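Workshop Tips: Showing a Pick Task With the Hand Gripper

Print this page | E-mail this page

These tips are for people who record tasks by hand at the bench, for example putting small parts in a bin.

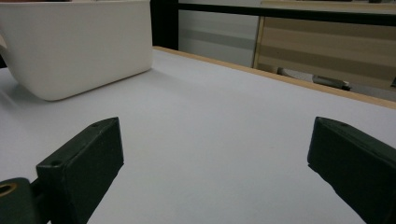

Start every recording with the fingers fully open and hold still for a moment before you move. I did not do this in my first 50 recordings for Zerkum and I had to throw away 12 of them.

Move slower than you would with your own hand. When you come near the part, do not turn the wrist and close the fingers at the same time. First turn, then close.

Change the place of the bin a little after every 20 recordings. If it stays always in one place, the arm learns the place and not the bin.

If you make a mistake, stop and delete. I tried to keep the ones where I dropped the part and picked it again, and the arm has learned to drop it.

Wipe the table before you begin. Check also the screws of the fingers, they become loose with time. A quarter turn is enough.

By remote control the same rules are good, but make more pauses.

Comments

covesmont_bench: How many recordings for one task? We are at 284 and it still misses the bin.

Reply from author: It is enough, I think. Look first if your starts are all the same.

Grindilwood: The tip with the wrist helped me, thank you.

Contact | Copyright Eyvindsson Workshop Pages | Back to top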